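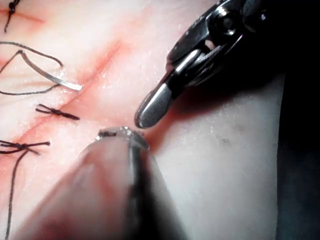

Commentary | Training and Education

The suturing pad is among the least expensive items in a surgical skills laboratory, and it is usually the last to appear in a budget request. At the Lapointe Skills Center, where residents from three hospitals complete their basic technical training, pads were for many years purchased with whatever remained after the larger equipment had been paid for. The result was predictable. Pads were used long after they should have been discarded, and trainees learned to close incisions whose edges had already been pierced by a dozen earlier students.

It is the position of this writer that practice material deserves the same attention given to the instruments used upon it. A worn pad teaches poor habits. When the edge of a cut is torn, the needle no longer meets the resistance it should, and the resident compensates by taking a wider bite of material. That adjustment is then carried into the next session and must be unlearned.

Last year the Center reviewed its supply practices under the direction of Honeylyn Lumanlan, who oversees the laboratory. Her report found that 54 residents had shared 33 pads during the spring term. Several pads carried incisions so close together that the strip between them could not hold a stitch under ordinary tension. The report recommended a stock of 100 pads per term, a written limit on the number of closures permitted on each, and a retirement bin beside every station. The first two recommendations were adopted in April. The bins are still awaited.

Objections have been raised, and they should be addressed fairly. Florante Saludo, who teaches wound closure at the Nelwood campus, has argued that real tissue is seldom in ideal condition and that residents benefit from working on damaged material. There is merit in this view. Fragile tissue does demand a lighter hand, and that skill must be taught somewhere. It should be taught deliberately, however, in a session planned for the purpose and with an instructor present. A beginner who is handed a ruined pad at 7 a.m. has no means of knowing whether the fault lies in the pad or in the stitch.

Waste is the more serious concern. The Center expects to discard around 700 pads over the life of the present agreement, and at this time no local service accepts them for recycling. Programs should ask suppliers to take back used material, and should be prepared to pay a modest fee for that service. Both sides of a pad can also be used where its construction allows - a simple measure that many laboratories overlook.

Residents are asked to give many hours to this work, often at the end of a long shift. Departments preparing their requests for the coming year should list practice pads on a separate line, with the expected number of closures stated beside the quantity.

This site uses cookies to remember your preferences and measure readership. By continuing to browse, you accept our cookie policy.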